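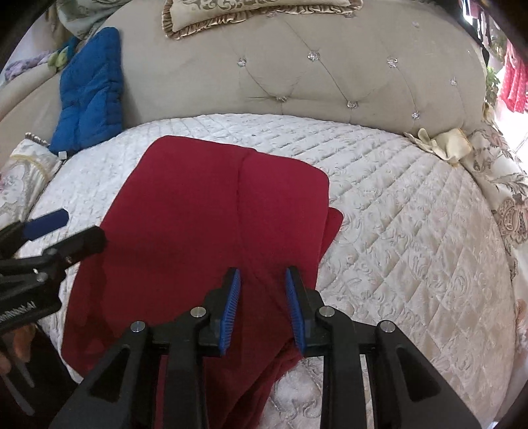 A folded crimson cloth on a white quilted bed cover.

Wilton Textile Care Adds Cold-Wash Program for Dyed Blankets and Throws

WILTON — Wilton Textile Care, a contract laundry serving small hotels and guesthouses, will begin offering a separate cold-wash program for dyed blankets and throws in February. The program, called Lemma, will run alongside the company's existing service for white sheets, towels and quilted covers.

Under the current service, colored bedding is sorted by weight and washed at the same temperature as light-soil table linen. Lemma sorts by dye depth first and by weight second. Dark reds, navy and black are processed in dedicated machines that do not handle white goods at any point in the week.

The change follows a review of customer claims from the past year. The laundry processed 3,403 dyed blankets and throws during the review period and recorded 119 claims for color transfer or uneven fading. Most of the transfer claims involved dark items packed damp against white covers, either in the customer's own linen bags or in the company's return carts.

"The washing itself was only part of the problem," said Petronella Joubert, operations manager. "A good share of the transfer took place in the bag, before the item reached us. We have changed the bags and the collection instructions along with the wash settings."

Each property enrolled in Lemma will receive gray collection bags for dyed items. Items must be dry when bagged. Staff are asked to keep wet pieces out of the gray bags and to hand them to the driver separately, marked with the supplied tag. Untagged wet pieces will be washed but will not be covered under the claims policy.

The wash cycle uses a liquid detergent without optical brightener, made by Hakura, and a lower spin speed than the standard blanket cycle. Drying is done on low heat with a cool-down stage. Pile fabrics are turned inside out before loading. Turnaround is 2 working days for orders received before 8 a.m., one day longer than the standard service.

Bheki Steyn, who supervises the finishing floor, said the lower spin speed accounts for most of the added time. "Pieces leave the washer with more water in them, and they spend longer in the dryer as a result. We tested a faster spin and saw crease marks on heavier throws — those marks did not come out in finishing."

Lemma will be priced per piece. Existing customers can add the program to a current contract without a new deposit. Wool, silk and weighted blankets are excluded and will continue to be quoted individually.

Order tracking will be handled through Jirkemeo, the scheduling system the company already uses for route planning. Claims must be filed within two working days of delivery and should include the bag number.

Media and customer contact: Kgomotso Venter, Wilton Textile Care customer office.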